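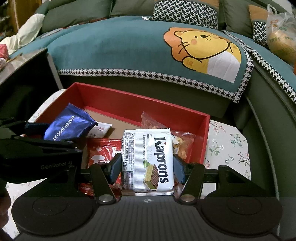
The snack swap is back in Clarnurthorpe on Wednesday, and I can't wait! Dalia Hajji tells me 123 of us came last September, so get there early – I missed all the good biscuits.

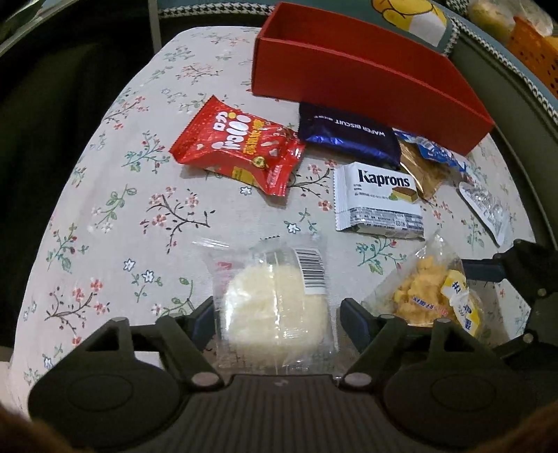
Do I have to bring something?
Just one sealed packet per person, sweet or savoury.

Doors open at 10, tea is free, and anything left over goes to the food bank (I'll try to leave some, promise).

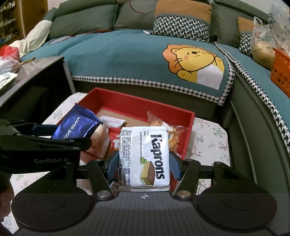
A Kaprons wafer, with green and chocolate layers on the packet.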